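Balar Hand-Held Gripper: Link Bushing Kit (Replacement)

Home > Grippers and End Tools > Balar > Spares and Service Parts

Sold by Kaczorowski Automation Supplies
Made by Plesten
Availability: in stock
Price: free to owners of affected grippers, see below. Otherwise price on request.

Page updated 16 June 2019

Please read this page before ordering if you own a Balar hand-held gripper with a serial number of 81 or lower. These grippers were built with a bushing that can work loose in its link. Plesten has confirmed the fault and is supplying the parts to correct it. Grippers with higher serial numbers left the works with the revised bushing and do not need this kit.

The fault

The jaws of the Balar are driven through a set of black links, and each link turns on a bronze bushing pressed into it. In the early grippers the bore for the larger bushings was finished slightly oversize. With use, the bushing can creep sideways out of the link until its rim stands proud of the surface. The gripper will still open and close at this stage and most users will feel nothing unusual.

Once the rim is proud, two things can happen. Thin fabric can be drawn in between the rim and the neighbouring link. We have had returns with torn mesh wound tightly around the pivot, and one where the jaws would not open at all until the link was taken off. The second and more serious matter is that the link can drop out of line and close suddenly when the trigger is let go. A customer had a fingertip pinched in this way in March while clearing a piece of netting by hand. The injury was minor, but it is the reason the kit is now offered free of charge and the reason we ask owners not to wait for the fault to show.

Stiff cloth and solid objects do not seem to bring the problem on. All the returns we have seen came from people handling mesh, net curtain, stockings or similar light material, where the jaws are closed hard and the cloth is pulled through the middle of the mechanism again and again.

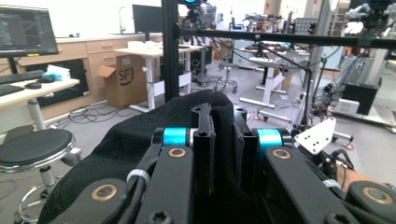
Checking your gripper

Disconnect the power lead first. The jaws can move if the controller is restarted with the lead in, even if the trigger is not touched.

Open the jaws fully by hand and lay the gripper on its side on a flat bench. Run a fingernail across the face of each bushing. It should be level with the link or very slightly below it. If you can feel an edge, stop using the gripper and order the kit. Do not press the bushing back in with a vice or tap it with a hammer. It will go in easily and it will come out again just as easily.

Then hold the end of each link and try to rock it from side to side. A small amount of movement is normal. A click is not.

Look at the cables as well. They run close beside the links and are held by cable ties. On two of the returned grippers the loose link had rubbed through the outer sleeve of a cable, and on one the tie had been cut off and not replaced. If a tie is missing, fit a new one before the gripper is used again and make sure the cable cannot reach a pivot with the jaws open or closed.

What is in the kit

8 bronze bushings, revised size
8 pivot pins
21 thin washers (a few more than you need, as they are easily lost)
3 replacement cable ties
1 tube of retaining compound
1 printed fitting sheet

The jaw plates, spacers and mounting plate are not affected by the fault and are not included. If any of these are bent or cracked, please send the whole gripper in for service.

Fitting

Fitting takes an afternoon for someone who is used to small assemblies. You will need a bench press or a good arbor press, a set of hex keys and a clean bench. The compound must be left overnight before the gripper is moved. Mark the links left and right as they come off. They look the same but the countersunk holes face opposite ways.

If you would prefer not to do the work yourself, Plesten will fit the kit at no charge. Owners pay carriage one way. Turnaround is longer than usual at the moment and we cannot offer a loan gripper.

Until the kit is fitted

Keep fingers out of the links with the power on. If cloth is caught, switch off, pull the lead and ease it out with a blunt hook. Do not cut it free with a blade near the cables.

Set the closing force to the lowest level that will hold your material. On the Urnano controller this is under Tool, then Limits. Older Urnano firmware goes back to full force after a restart, so check the setting each time or update the firmware before going further.

How to order

Send us the serial number, which is engraved on the inside of the handle, together with your delivery address. You do not need to have bought the gripper from Kaczorowski. Second-hand grippers are covered on the same terms.

Please keep any bushing that came out by itself and return it in the bag provided. Plesten is measuring them.

Related items

Balar jaw pads, soft, pair
Balar trigger spring
Balar power lead with strain relief
Urnano controller, bench version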